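Hand-held gripper program, equipment plan update
Prepared for Gwilym Howells, Clarton. January 2023 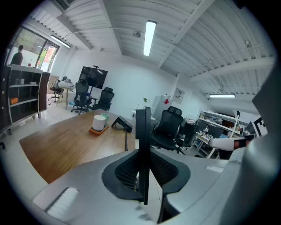

Where we're at

Hardware spend is behind plan, by choice. We have 6 hand-held grippers on the books and held off ordering the next lot until the Starkitz quote came back. It came back late and higher than June. Harpreet Simard has gone through it line by line, notes are in the shared folder.

Office room is set up for table work — orange tray, mug and cup on the wood table, shelving unit along the right side holding tools and boxes. Checkered marker board is up. No more furniture needed, please take the extra desk line out of the budget.

Quotes

Starkitz: 20 units, delivery in two batches. Price includes fingers but not spare mesh or pads. Asked them to add both, no answer yet. Freight is seperate.

Morris: cheaper per unit, longer lead time, warranty is return-to-base only. That means shipping at our cost every time a finger goes. Not keen.

Wisier: mounts and cabling only. Fine for that, nothing else. Would go with them for the 2 bench stands.

Harpreet's preference is Starkitz for grippers, Wisier for stands. Mine too. Would like your okay before the Starkitz price lapses at the end of the month.

Budget changes

— Move the desk money to spares. Fingers and pads wear faster than we allowed for in the first plan.
— Storage: 116 hours of recording budgeted for this quarter, drives were costed on half that. Need to top up the line or cut the hours. Prefer the top up.
— Insurance on the hand-helds still sitting under the general contents policy. Broker wants serial numbers, Harpreet is pulling the list together.
— Robot arms stay in next year's ask. No point pricing them until the gripper order is settled and we know which finger we're keeping.

Holdups

Purchase order system was locked over the break so nothing moved for a fortnight. Customs code on the sample unit was wrong, cheque for the duty difference has gone out, waiting on the recipt. Neither changes the total.

Charging is a pain. Current power boards won't handle the full order on charge at once, so we need an electrician's quote before the second batch lands. Not in the budget yet. Will send a figure when I have one.

Needed from Clarton

Yes or no on Starkitz. Yes or no on the storage top up. A name in your accounts team for the duty paperwork, the old contact bounces.

Next update once the order is in. Spreadsheet attached, use the second tab, the first one is the old rates.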